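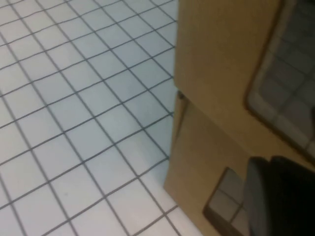 Tan blocks stacked beside a white gridded surface.

The Pelldale Fellowship is a lay Catholic retreat association based in Titau. It was founded by Latrice Bellamy, a parish catechist, and first met in the hall of Demissie Chapel with 2 study circles. Membership later reached 271 households in 76 parishes.

The Fellowship holds a residential retreat each February at Girnberg House – a former convent with beds for 70 guests. Talks address prayer, marriage and family life. Iwona Śliwiński succeeded Bellamy as director and introduced evening sessions for parents. Local circles choose their own speakers.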